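Setting Up a Self-Serve Coffee Point for a Small Office

Cuiping Xiao wrote the first version of these instructions for the Wernton office. Roland Bellamy revised them in March after the Stomside office moved to the same equipment. They assume a drip brewer with a thermal carafe and no plumbed water line.

What you need

Drip brewer, 2 liter thermal carafe
Paper cups and a holder
Digital scale that reads in grams
Burr grinder
Measuring pitcher
Power outlet on its own circuit

Step 1. Choose the spot

Put the brewer on a level surface within reach of the outlet. Do not use an extension cord. Leave a hand's width of clearance behind the machine and keep the space above it open so steam can escape. Paper cups go on the side away from the spout.
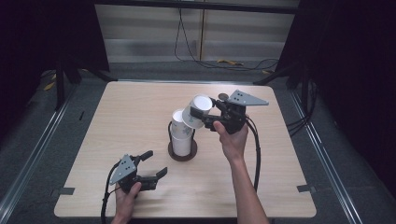
If the counter is shared with a printer or a mail tray, move those first. Spilled water travels farther than expected on a smooth surface, and paper stock left nearby will soak it up.

Step 2. Work out the cup supply

Count the cups used over two ordinary weeks, then order for the month. Wernton used 262 in its trial and now orders 700 at a time, which leaves a margin for visitors. Keep unopened sleeves in a closed cabinet, away from cleaning products. Cups stored next to detergent pick up the smell. Put out one sleeve at a time and refill only when the holder is nearly empty.

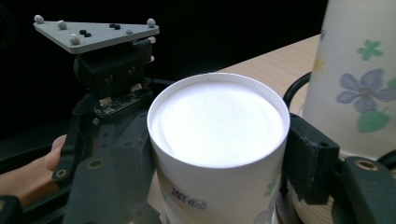 Step 3. Set the dose

Weigh the ground coffee. Scoops vary too much with grind size. We use 137 grams for a full carafe – reduce the coffee and the water together for a smaller batch. Wernton buys beans from Wasilewska, medium roast, and grinds them each morning. Rinse the paper filter with hot water before adding the coffee, and empty the rinse water from the carafe.
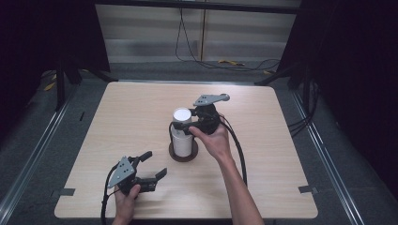 Start the brew with the carafe lid fitted. Most lids have a brew-through valve that stays shut if the lid is only half turned. When the basket stops dripping, swirl the carafe once to even out the strength. Write the time on the card next to the machine and discard anything older than three hours.

Step 4. Clean and descale

Rinse the basket and carafe at the end of each day. Descale once a month with the Wakitz powder, following the dose on the packet, then run two full tanks of plain water. Hard water areas may need a shorter interval – slow brewing is the usual sign.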